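Bench Rules for Hand-Held Gripper Work in a Shared Teaching Lab
Project report, Trolstead Technical College, Laboratory Automation option
Submitted 2/28/23 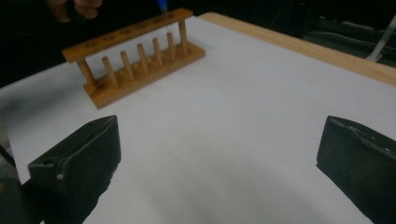

Figure 1. Wooden test tube rack on the white sheet, with the gripper fingers open and clear of the rack.

1. Background

The automation bench at Trolstead is used by three groups. The chemistry students use it for tube handling, our group uses it for recording demonstrations with the hand-held gripper, and the second-year class uses it for whatever they have been assigned that month. Until last July there were no written rules for the bench. Each group had its own habits, and a new student learned the habits of whoever happened to be there.

Our project was to write one set of rules that all three groups could follow, try it for a term, and report which rules were kept and which were not. We did not set out to write a safety standard. The college already has a lab safety policy and our rules sit under it. Where the two overlap, the college policy applies.

The demonstrations are meant to be used later to train the Zunov arm in the next room. For this reason some of the rules are about people and glassware and some are about the quality of the recordings. We kept both in one document. We had tried two documents in the first weeks and people read only one of them.

2. What we looked at first

We read the college policy, the manual that came with the gripper, and the guide that the Enache workshop gives to its own students. The Enache guide was the most useful. It is short, it is written for people standing at a bench, and it says what to do when something is dropped. It does not cover recording at all.

We also read summaries of published standards for industrial robots and for robots that share space with people. Most of that material concerns machines that move under their own power. A hand-held gripper is moved by a person, so limits on speed and force do not carry over directly. Two ideas did carry over. The first is that the work area should be marked so that anyone can see where it begins. The second is that a person should not reach into the work area while the tool is in use unless the task needs it and both people have agreed.

3. The rules

The version below is the one in force at the end of the term. Wording changes made along the way are covered in section 5.

3.1 Work area

The work area is the white sheet. Nothing goes on the sheet except the items named on the task card.

The sheet is replaced when it is torn, stained or creased enough to tip a rack.

Pens, phones, drinks and spare tubes stay off the sheet.

3.2 Racks and tubes

Check the rack before use. A rack that rocks on a flat surface is taken out of service and labeled.

Wooden racks are for dry work only. Wet work uses the plastic racks from the cupboard.

Practice runs use empty plastic tubes. Glass tubes need approval from the lab supervisor, and eye protection is worn by everyone at the bench.

No tube that has held a chemical is used for gripper work, even if it has been washed.

3.3 Gripper

Look at both finger pads before the first run. Loose pads are reported and the gripper is not used.

Start each run with the fingers open and away from the rack.

Do not use the gripper to push, pry or drag the rack.

When not in use, the gripper goes back in its holder. It is not left on the bench.

3.4 People

One person holds the gripper. A second person may place or reset items.

The second person says "in" before reaching over the sheet and "clear" after. The operator does not close the fingers between those two words.

Anyone can call a stop. The operator opens the fingers if it is safe to do so and moves back. The reason can be discussed afterward.

3.5 Recordings

Each run is saved with its task card number and the date.

A run with a dropped tube is kept and marked as a drop. It is not deleted.

A run where rule 3.4 was broken is marked and left out of the training set.

Before recording, everyone near the bench is told that the camera is on. Anyone who does not want their hands or voice in a recording can say so and will be given another job.

4. How we tested the rules

We recorded 952 runs over the term. For each run the second person filled in a short check sheet. Sessions were limited to 30 minutes, followed by a break, because the early sessions ran long and the check sheets from the end of them were mostly blank.

We also sat in on 20 sessions where one of us watched and did not take part. The watcher used the same check sheet, which let us compare it with the sheet filled in by the second person.

The original plan called for 3000 runs. This was not realistic with three groups sharing one bench, and we dropped the target after the first month.

5. Results

The rules about tubes were kept almost all the time. No glass was broken.

The rule on calling "in" and "clear" was the one most often missed. Usually "in" was said and "clear" was not. Students who worked with the same partner every week missed it more than students who changed partners. Our first version asked for full sentences, and almost no one used them. Changing to single words helped.

The rule on keeping other items off the sheet was broken mostly by pens. We added a tray for them at the side of the bench, and the number of entries on the check sheets went down.

Marking drops worked after we changed the form. At first a drop had to be explained in writing, and we think some people deleted the run to avoid this. Now it is one box to tick.

The watcher's sheets did not always match the others. The watcher recorded more missed calls in nearly every session. Self-reported numbers for rule 3.4 should be read with that in mind.

6. Limits

All of the work was done on one bench with one type of gripper. Most of the students already knew each other. We did not compare against a period with no rules, since no one had kept records before July.

We also can't say whether the rules make the recordings better for training. The Zunov arm was not available for that part of the project.

7. Recommendations

Keep the rules to one printed page and fix it to the wall by the bench.

Have a watcher in at least one session per month for each group.

Change partners during the term.

Store the check sheets in the Flastelport folder with the recordings so that the two can be matched later.

Review rule 3.2 before anyone starts liquid transfer tasks. It was written for empty tubes and does not say enough about spills.

Appendix A: Check sheet, current version
Appendix B: Task cards
Appendix C: Changes to the rules by week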